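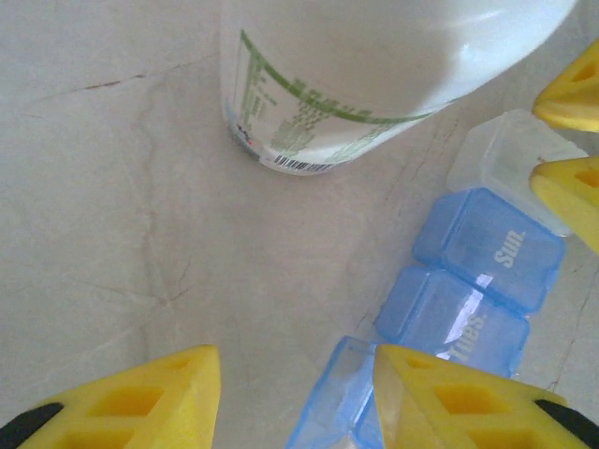

Page 2 of 10

JELTHOLM PACKING CENTRE
Staff and Management Consultative Meeting
Minutes, 2 April 2019, upstairs lunch room

Present: site manager (chair), operations lead, automation technician, two packing bench delegates, night shift delegate, health and safety representative, payroll officer (minutes).
Apologies: transport delegate.

1. Minutes of the previous meeting
Accepted with one correction. Under item 6, "Cudum line" should read "Cudum bench".

2. Matters arising
The anti-fatigue mats for benches 3 and 4 have been delivered. The night shift delegate asked when the second label printer would be repaired. Operations lead to chase the supplier.

3. Brindo cell: report from the automation technician
The technician spoke to the written report, circulated with the agenda. The cell is still on trial and does not fill customer orders. Work so far is on picking up and placing small items with the two arms. Bottles and weekly pill organizers are in the current item set because they are the goods the home care customers order most.

The technician said small light pieces are the slower part of the work. Target for the trial is 1000 logged picks before any decision is made about live orders. The count at the close of the last shift was 108.

A bench delegate asked whether the arms would be sped up to reach the target sooner. The technician said no, speed stays at the present setting until the safety review is signed.

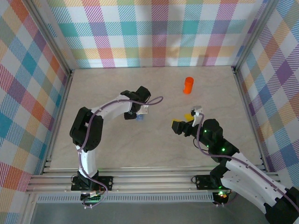

4. Effect on packing bench jobs
The chair repeated the undertaking given in July last year that no permanent position will go as a result of the trial. The bench delegates asked for this in writing, with an end date or a statement that there is none. The chair agreed to put it in writing but wants head office to see the wording first.

The delegates reported that people on the benches are mostly worried about hours. Casual staff have noticed fewer late calls and put it down to the cell. Operations lead said the drop follows the loss of the Lukumay contract, and that the cell has packed nothing for dispatch. The delegates asked for the roster figures so they can show people. Agreed.

There was a longer discussion about who will look after the cell if it goes live. The night shift delegate said the job should be offered inside first, with training on paid time, and should carry a higher grade. Payroll officer noted there is no grade for it at present. Two people from bench 4 have already asked to learn it. The chair is in favour of inside first but would not commit to a grade at this meeting. 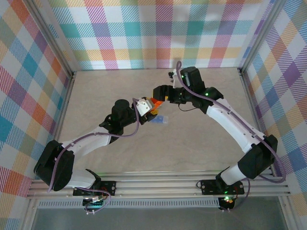
Item 4: both arms at work in the Brindo cell, orange piece between the grippers.

5. Pace and counting
A delegate asked whether pick counts from the cell would be set beside bench counts. The chair said there is no plan to do that. The delegates want it minuted that they would object, as bench packers also check dates, answer the phone and deal with returns. Minuted as asked.

6. Checking and labels
Bench packers now read every label by eye before a carton is closed. The technician would like the wrist cameras to take over part of this in time. The health and safety representative was not comfortable with that for vitamins and supplements, where two products can look much alike and some labels are in two languages. Creased labels were also raised — a packer will turn the bottle to check, and it is not known how well the cell would manage.

Agreed that a person keeps the final label check whatever the result of the trial. Operations lead to write this into the bench procedure.

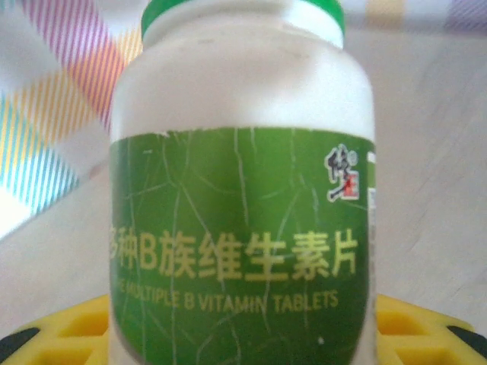 Item 6: vitamin B bottle with creased label, wrist camera view.

7. Safety
No incidents. The walkway behind the cell is being used as a shortcut to the loading dock and is to be taped off. Staff are reminded not to reach into the cell while the power is on, including to pick up a dropped item.

8. Actions
Written undertaking on positions, draft to head office — chair
Roster figures to delegates — payroll officer
Draft duties for a cell operator — operations lead and night shift delegate
Final label check added to procedure — operations lead
Tape for walkway — health and safety representative
Label printer — operations lead

9. Other business
The lunch room fridge will be emptied at the end of the month. Anything without a name on it goes out.

Next meeting to be set once the wording under item 4 has come back.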